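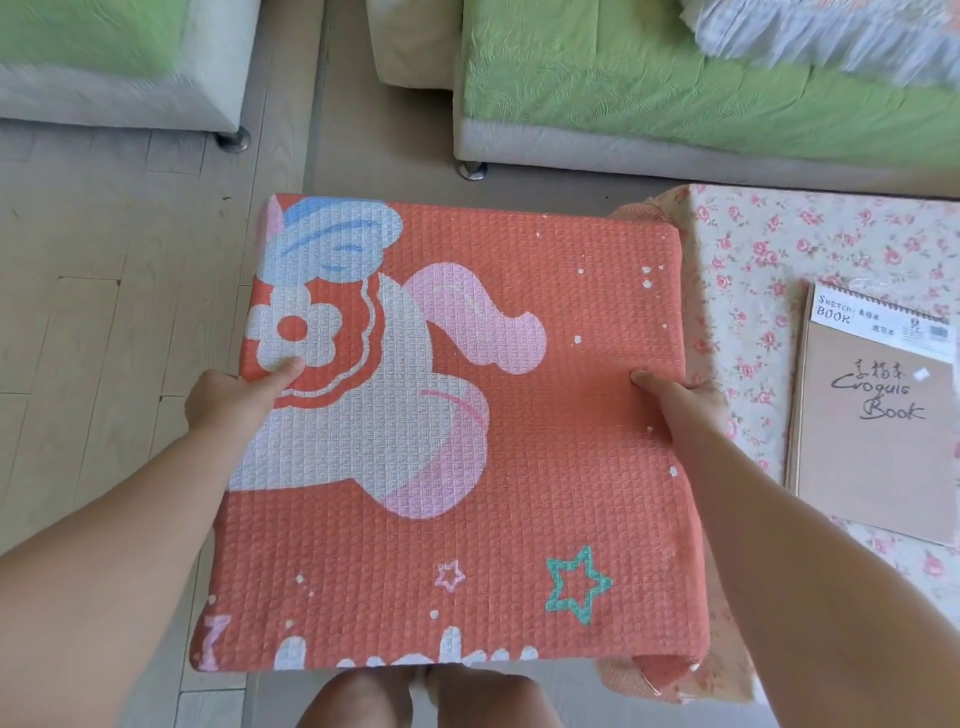
The rabbit cushion, held out flat in both hands, with the sketchbook on the rose mat.

Welcome to the living-room end of the Skullar build, our slow and much-loved attempt at a home robot arm that can pick up soft things and put them down again somewhere sensible. Most of the metalwork gets done at the Workneh shared workshop, where there's a proper bench and a kettle, but anything to do with cushions happens at home on the floor, which is kinder to the cushions (if not to the knees!).

I do love this orange one. The waffle cover has all those little raised squares for the fingertips to catch on, and the corners are softly rounded, so there's no sharp edge to aim for. My first grip program came to 169 lines and treated everything like a box - Henok Gebretsadik read it through one evening in December, very patiently, and suggested starting again from how a person holds the thing, a hand to each side and the thumbs on top. The new one is 171 lines, so I can't claim it's any tidier, but I'm much fonder of it.

Next job is the wrist, which needs another 18 mm of reach. Drawings to follow once I've inked them.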